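How to Wash a Fleece Blanket and Keep It Fluffy

Fleece season starts in September at my house, and I love getting the blankets out again! Shake yours outdoors first, then wash it alone on cold and gentle with half your usual detergent. Skip the fabric softener, it coats the pile. Spin at 400 if your machine lets you choose, and hang it over two lines so it dries evenly.

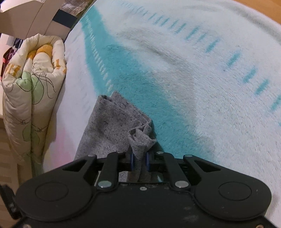

Lint is the thing that spoils a good fleece, so keep cleaning cloths and towels out of that load. A gray cloth like mine, speckled with little dark flecks and dust, would share all of it with the white pile (and white hides nothing!). Wash cloths separately, shake them well, and wipe out the drum in between. Once the blanket is dry, go over it with a soft brush, one direction only, and it comes up beautifully plush.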